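화이트보드를 산 지 2년이 됐다. 살 때의 계획은 벽에 거는 것이었고, 계획은 지금도 유효하다. 다만 우리 집 벽이 전세라서 구멍을 뚫으려면 집주인에게 전화를 해야 하고, 전화를 하려면 보일러 얘기도 같이 꺼내야 하고, 보일러 얘기를 꺼내면 통화가 길어진다. 그래서 보드는 책상 위에 누워 있다. 눕혀 놓고 쓰다 보니 이게 또 나름대로 편해서, 이제는 남의 집에 보드가 벽에 걸려 있으면 팔이 아프지 않을까 걱정이 된다.

보드는 Rakness에서 나온 제일 기본형이다. 상세 페이지에는 자석도 붙고 여행도 같이 갈 수 있을 것처럼 적혀 있었는데, 자석은 붙는다. 여행은 안 가 봤다. 처음 한 달은 정말 열심히 썼다. 장 볼 목록, 읽을 책, 갑자기 떠오른 사업 아이템(밤에는 훌륭했고 아침에는 없어졌다). 그다음부터는 주로 전화 받으면서 낙서하는 용도가 되었다. 은행 상담원을 기다리는 동안 나는 꽤 많은 작품을 남겼고, 상담원이 연결되면 대개 다 지웠다.

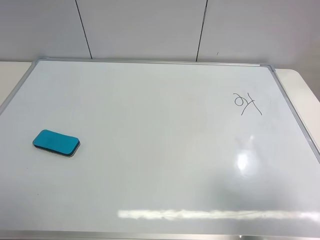 지우개 얘기를 하려던 참이었다. 보드를 사면 지우개를 하나 끼워 주는데, 이 끼워 주는 지우개라는 물건은 글씨를 지운다기보다 이웃 동네로 이사시킨다. 왼쪽에 있던 '우유'가 오른쪽에서 회색 안개로 발견되는 식이다. 그래서 따로 하나 샀다. 청록색에 모서리가 둥근 놈이고, 흰 보드 위에 올려 두면 책상에서 유일하게 색깔이라고 부를 만한 것이 된다. 오른쪽 위에 휘갈겨 놓은 건 나도 읽지 못한다. 소문자 a 같기도 하고 o 같기도 한 것 옆에 t인지 x인지가 붙어 있는데, 내가 쓴 글씨를 내가 해독해야 하는 처지가 된 지는 오래되었으니 새삼스럽지도 않다. 고등학교 때 필기를 빌려 간 친구가 다음 날 아무 말 없이 돌려주던 표정이 가끔 생각난다.

지우개 하나 고르는 데 저녁 시간을 거의 다 썼다는 건 밝혀 두어야겠다. 후보는 둘이었다. Clanolance 것은 3000원, Dinsa 것은 거기서 1000원을 빼면 됐다. 1000원이면 고민할 일이 아닌데 나는 밤 11시까지 후기를 읽었다. 화이트보드 지우개 후기를 쓰는 사람들의 세계는 생각보다 뜨겁다. 인생 지우개라는 표현을 쓴 분이 계셨고, 바로 밑에는 받자마자 버렸다는 분이 계셨다. 같은 제품이었다. 두 분이 한 교실에서 만나는 일만은 없기를 바란다.

결국 비싼 쪽을 샀다. 배송비가 3000원이어서 절약의 의미가 흐려졌기 때문이다. 이왕 배송비를 내는 김에 마커도 담고 세정액도 담고, 어디에 쓸지 모를 자석 집게도 담았다. 무료 배송 금액에는 끝내 못 미쳤다. 이런 식으로 나는 3000원짜리 물건을 사러 가서 늘 그보다 많은 것을 들고 돌아온다.

써 본 소감을 말하자면, 잘 지워진다. 쓴 지 얼마 안 된 글씨라면 한 번 쓱 밀면 끝이다. 문제는 내가 글씨를 얼마 안 됐을 때 지우는 사람이 아니라는 점이다. 6월에 적어 둔 할 일이 가을까지 남아 있으면 마커 쪽에서도 여기를 고향으로 여기기 시작한다. 그런 건 꾹 누르고 문질러야 하는데, 세게 민다고 다 지워지는 것도 아니고 어느 순간부터는 지우개가 묻혀 온 가루를 도로 발라 주는 꼴이 된다.

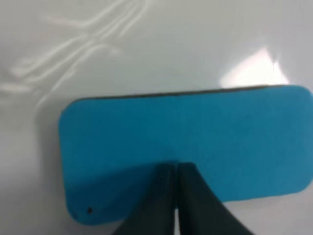
그럴 때 쓰는 방법이 몇 가지 있기는 하다. 오래된 글씨 위에 새 마커로 덧칠하고 바로 닦으면 밑의 글씨까지 같이 딸려 나온다. 처음 알았을 때는 대단한 비밀을 손에 넣은 기분이었는데, 어머니께 말씀드렸더니 다들 그렇게 한다고 하셨다. 덧칠을 하려면 예전 할 일을 한 글자씩 따라 써야 하니까, 미뤄 둔 일을 손으로 복습하는 효과가 있다. 치과 예약, 치과 예약, 치과 예약. 세정액을 뿌리고 마른 천으로 닦는 쪽이 정신 건강에는 낫다.

지우개 자체를 청소하는 일도 있다. 설명서에는 바닥면을 가볍게 털라고만 되어 있었다. 가볍게 털었더니 검은 가루가 창턱에 내려앉았고, 창턱을 닦은 걸레를 빨았더니 세면대가 회색이 되었고, 세면대는 아직 회색인 부분이 있다. 그 뒤로는 베란다 밖에 팔을 내밀고 터는데, 아랫집 빨래가 나와 있는 날은 참는다. 물로 빨아도 된다는 후기를 본 적이 있지만 버렸다는 그분의 후기였던 것 같아서 시도하지 않고 있다.

Romthorpe라는 데서 나온 유리 보드로 바꾸면 자국이 안 남는다고 한다. 장바구니에 넣어 둔 지 꽤 됐다. 그런데 유리는 무거워서 벽에 걸려면 이번에야말로 제대로 구멍을 뚫어야 하고, 그러면 집주인에게 전화를 해야 하고, 보일러 얘기를 해야 한다. 눕혀 놓고 쓰면 되지 않느냐고 할 수도 있는데, 유리를 책상에 눕혀 놓으면 그건 그냥 유리 책상이다. 나는 유리 책상에 '치과 예약'이라고 쓰는 사람까지는 되고 싶지 않다.

일단 세정액이 떨어질 때까지는 이대로 쓰기로 했다. 자석 집게는 아직 용도를 못 찾았고, 지금은 과자 봉지를 물고 있다. 치과는 다음 달로 잡았다.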